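Apuntes de Higiene en cocinas colectivas
Tema 4. El lavado de la vajilla y, sobre todo, el secado

Antes de empezar: los que faltasteis a la sesión anterior, pedidle a alguien el esquema de las zonas limpia y sucia, que lo doy por sabido y no lo voy a repetir (bueno, igual un poquito).

4.1. Por qué dedico un tema entero a secar platos

Cuando empecé a dar esta asignatura, el secado ocupaba media página. Luego vino Abrehet Demissie a contarnos cómo trabajaban en el comedor Abera, con 400 servicios al día y un solo lavavajillas, y salí de allí con ganas de reescribirlo todo. Lavaban estupendamente, enjuagaban estupendamente, y después apilaban los vasos boca abajo sobre un paño húmedo. ¡Un paño húmedo! Todo el trabajo anterior a la basura.

Las bacterias que sobreviven al lavado necesitan agua para multiplicarse. Una superficie limpia y seca les pone las cosas muy difíciles; una limpia y mojada, a temperatura de cocina, les da unas cuantas horas estupendas. Apuntad esto porque cae siempre.

4.2. Secado al aire y secado con paño

Yo defiendo el secado al aire siempre que haya sitio. El paño pasa de plato en plato, de mano en mano y de ahí al hombro del cocinero (lo habéis visto todos). Si no queda más remedio, papel de un solo uso.

Para secar al aire hacen falta separación entre piezas, inclinación y una salida para el agua. Los escurridores de varilla cumplen bien con lo primero, porque el aire entra por todas partes. La bandeja de abajo es otro cantar: si no desagua, acaba siendo un charco permanente debajo de la vajilla limpia.

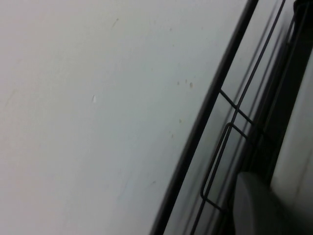
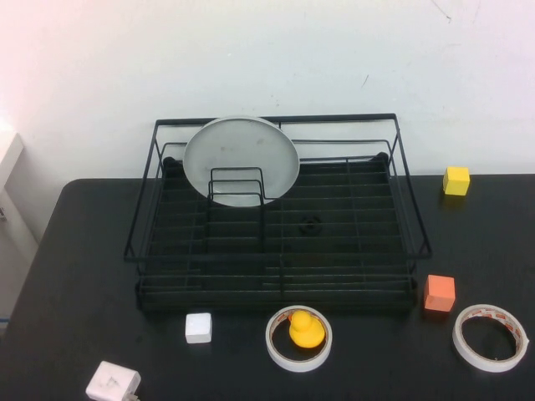
Escurridor de varilla metálica negra, sobre una mesa también negra.
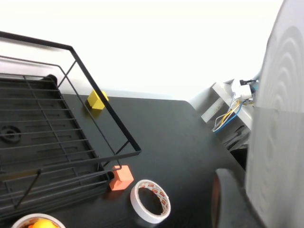

Con la bandeja soy muy pesada, lo sé. Se vacía al acabar cada turno, se lava con detergente igual que un plato y se deja secar antes de volver a ponerla. En las prácticas del Tromier el grupo de tarde se la saltaba y la limosidad del fondo se notaba al pasar el dedo. Eso ya es biopelícula, y la biopelícula no se va con un chorrito de agua: hay que frotar.

4.3. El lavado a mano, paso a paso

Retirar restos. En seco, con espátula o papel, nunca con la mano enguantada que luego va a tocar lo limpio.
Lavar. Agua caliente y detergente. Cambiad el agua cuando deje de hacer espuma, aunque os dé pereza.
Aclarar. Agua corriente, sin prisas. El detergente que queda inactiva muchos desinfectantes.
Desinfectar. La dosis, la de la etiqueta. El doble de producto no desinfecta el doble, y encima deja residuo.
Secar. Lo de antes.

Me preguntáis todos los años por el orden de las piezas: cristal, cubiertos, platos y, al final, ollas y sartenes - de menos grasa a más grasa. Las tablas de cortar van aparte, y las que tienen surcos profundos se cambian.

4.4. Lo que hay que entregar en abril

Una ficha de observación de una cocina real, la que queráis (vale la de casa de vuestra abuela, con permiso de vuestra abuela). Quiero 3 páginas como máximo, con un plano del recorrido de la vajilla y una propuesta de mejora que se pueda pagar. El curso pasado recibí 26 fichas y casi todas proponían comprar un túnel de lavado, que está muy bien, pero pensad en quien tiene un fregadero y dos metros de encimera.

Lectura: el capítulo de superficies del manual Purkulance, hasta la página 66. La parte de aguas duras os la podéis saltar, la veremos con calma en el tema 5, junto con los abrillantadores.

Las dudas, en tutoría o al salir de clase.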